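Leave the seabirds some room

July 26, 2021

I've been home from Puvemberg for a week now and I still haven't properly unpacked, so forgive me if this comes out in a bit of a jumble. I've got gannets on the brain and a bee in my bonnet.

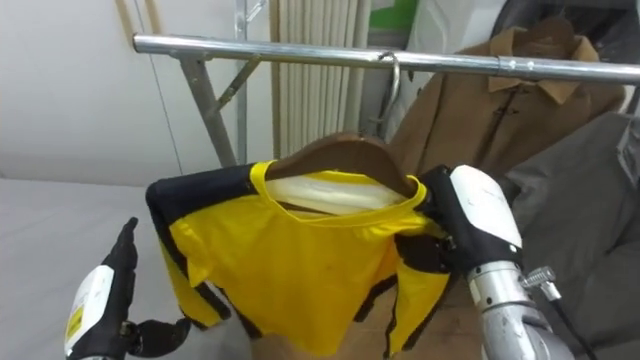
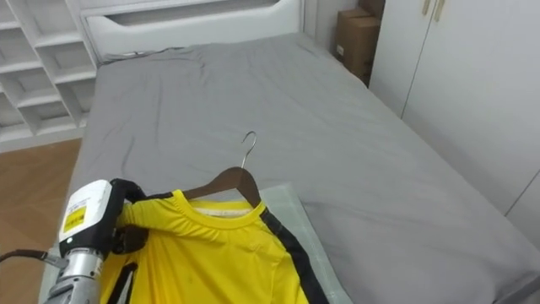 The rope at Flulley Head

If you haven't been, Flulley Head is a lump of rock with a walking track over the top and a gannet colony on the seaward side. You smell it well before you see it! There used to be a proper fence. Now there's a rope at knee height, and in the hour I sat there eating my sandwich I watched seven people step over it to get a closer photo.

None of them were being nasty. They were excited, and I get that, I really do (my first gannet made me squeal in front of strangers). But every time someone stepped over, the birds on the outer nests stood up, and a gull came drifting in to see what was on offer. An egg doesn't last long with a gull about.

I reckon the track should be moved back 51 metres, to the old lookout, and closed past that point until the chicks have gone. I said so to Narendra Dixit, who was on the boat back to Randen with me and has been visiting the Head far longer than I have. He thinks I'm being a grump. His argument is that people only care about birds they've seen up close, and that a kid who has looked a gannet in the eye will grow up wanting to protect it.

It's a fair point and it bothered me all the way home. But the old lookout isn't exactly the moon. I counted 328 birds from there with an ordinary pair of binoculars, and I could see the blue ring around their eyes – what more does a kid need? Put a decent telescope on a post, with a step for the little ones, and they'd see more than they do now over somebody's shoulder.

The Saxena end of the track is already closed for July and the sky hasn't fallen in. People grumble at the gate, then they go and have a hot chocolate. I'd happily grumble and have one too.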